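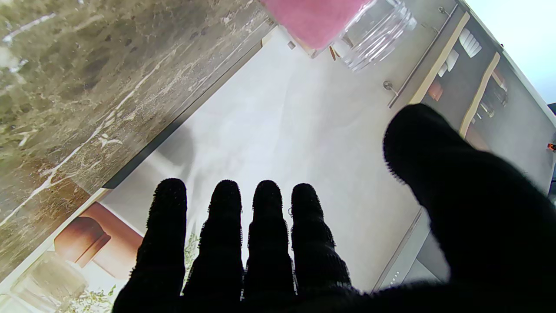

Counter helper wanted, part time, Foster Street studio

Hi! I'm Denise Lightfoot and I look after the kitchen room at Sorine. I need another pair of hands for the counter work, 32 hours a month to start with, and I'd love to find someone who likes putting things where they go. If you're the person who straightens the spice shelf at a friend's house while the coffee is brewing, please keep reading.

We write and test the small printed guides that go out to people setting up a first kitchen (the Farahani booklets, if you've ever picked one up at a housing office). Every booklet is a set of little jobs: clear the counter, wipe it down, put the cups away, deal with whatever got spilled, find a home for the odds and ends. We go through all of them at our own counter before anything gets printed, and then we go through them again after I've changed my mind about the wording. That happens a lot, sorry in advance. 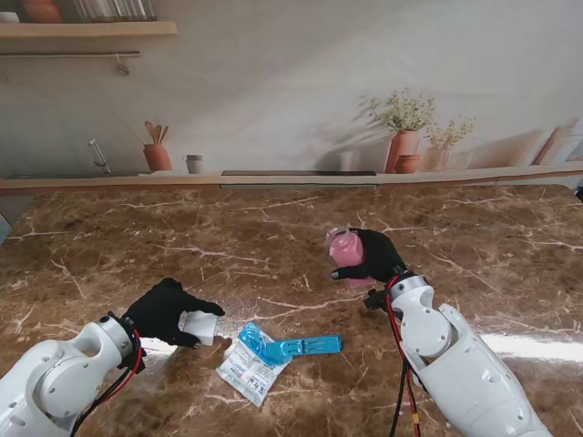 The marble counter, with our printed kitchen wall behind it.

What you'd be doing

Mostly setting up and clearing down. I give you a sheet in the morning with the jobs on it, you put out what's needed, we work through the steps and you write down anything that reads badly or takes too long. Cups with lids, cups without lids, towels, wipes, packets, dried herbs, bits of plastic that look important and might not be. Then it all goes back in the Zekier cabinet, on the shelf with its label, so I can find it the next day.

You'll get to know the marble pretty well. It's brown with white veins, very handsome, and it hides crumbs like you wouldn't believe, so run your palm over it after you wipe. The white tabletop hides nothing, and the herbs get everywhere on it. I use a stiff card and a dustpan and go slowly.

The part people find hardest is what I call the drawer stuff. Cups are easy, a cup goes with the cups. 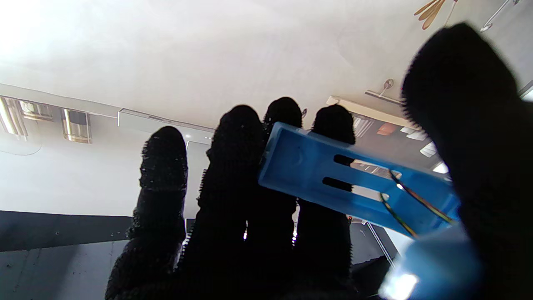
But think of all the things in your own kitchen that don't belong to any shelf: a loose lid, a battery cover, a bit of wire you're scared to throw out. There's a whole booklet on those coming up and I've rewritten the opening page 3 times already. I want someone who will argue with me about it. Does it go in a tray? In a bag with a label? Back to whoever left it there? I have my opinions and I'd like to hear yours.

You'd also do the shopping run when we're low on things, and wash the towels (cold, gentle, hang them up, please don't put the fluffy ones in the dryer).

What I'm looking for

You don't need a resume full of kitchens. Our last helper came from a shoe store and she was wonderful. I do need:

- somebody who can follow a written sheet exactly, even when the sheet is wrong, and then tell me it's wrong
- neat handwriting, or at least handwriting I can read
- patience with doing the same job five times in a morning
- okay with being on your feet for a good part of the shift

If strong herb smells bother you, ask me about that first.

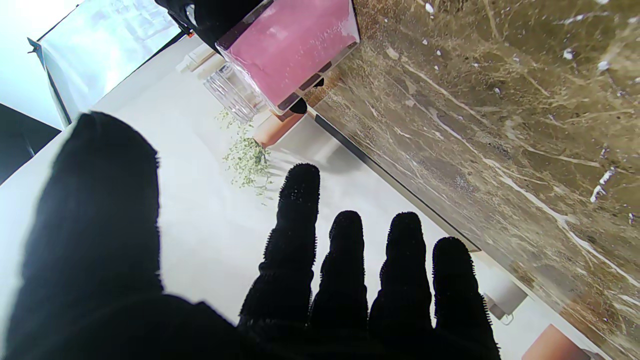
Pay and hours

You'd get paid every two weeks, and there's a $300 bonus when the drawer booklet goes to the printer. Shifts are mornings, and we can shuffle them if you have classes or kids to pick up. Lunch is on us on shopping days.

How to apply

Send me a short note by 30 May 2018. Tell me about one spot in your kitchen that drives you crazy and what you've tried doing about it. A few lines is plenty! If you wrote to me back in April and didn't hear anything, please write again, I was behind on my mail and I'm sure I missed people. You can also drop a note at the front desk on Foster Street with my name on it.

Denise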